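Music Business and Songcraft / Course Materials / Unit 4
Unit 4: How a Single Gets Released (and Why It Takes Longer Than Writing It)
Handout prepared by Aisyah Tuhumury

Read this before the March session. Bring headphones and a song you're sick of. You'll need both.

1. What a single is for

A single is one song doing the job of a whole album's publicity. It has to tell strangers what you sound like in the time it takes them to find the skip button. Last year's class spent most of an evening arguing over whether the best song should go first. My own view is that the clearest song goes first. The best one is usually the one with the seven-minute bridge.

Our case study is the duo Narell and their song "Kustero," put out on a small label called Sezer. They finished the recording in one weekend and released it 30 weeks later. Most of this unit is about those 30 weeks.

2. The mix and the master

Mixing is balancing the parts against each other. Mastering is preparing the finished mix so it holds up on a car stereo, a phone and your uncle's enormous speakers. Students mix these up every year, and I mark them down every year, so we all have our traditions.

Narell went through 6 mixes. Mix 4 is the one you hear on the record. Mixes 5 and 6 exist because the singer wanted more vocal and the keyboard player wanted more keyboard, and the engineer charged for both.

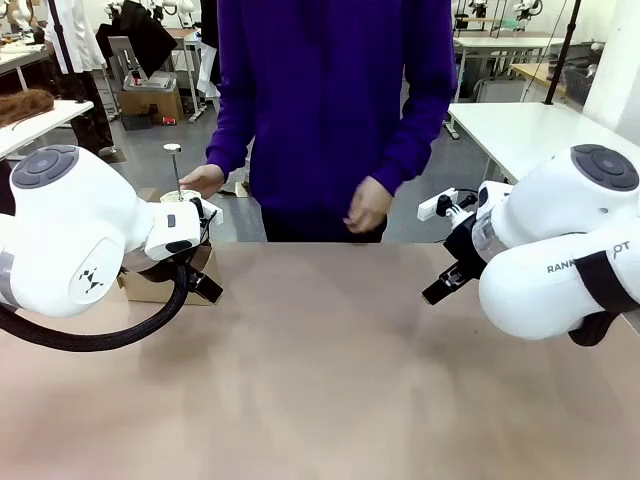 Listen to mix 4 next to mix 6 (both are in the class folder) and write down the first difference you hear. Go with your first answer. After the third listen everybody starts hearing things, mostly in the hi-hat.

3. Splits

A split sheet records who wrote what share of the song. Fill it in on the day you write, while you still like each other. Narell filled theirs in five months later, by which time the drummer remembered writing the chorus. The sheet needs:

Legal names (stage names don't cash checks)
Each writer's share, adding up to 100 percent – check the addition
Signatures and the date

The recording is a separate piece of property from the song. One can belong to the label and the other to the writers. Reread that sentence, it's on the test.

4. Pitching

Sezer sent the single to blogs, radio and Fetix, a playlist service that takes submissions through a form with a very small text box. The first press release ran to two pages and used the word "journey" four times. The second was one paragraph, with the title, the style, a link and a contact. Guess which one got replies.

In its first month "Kustero" had 1,197 plays. The band was crushed and the label was fairly pleased. We'll talk in class about how both could be right.

For next time

Write a one-paragraph press release for the song you're sick of. No "journey," no "sonic landscape," and nothing may be "long-awaited" unless you can name a person who waited. Fill in a practice split sheet with a partner too. If the two of you fall out over it, hand in both versions.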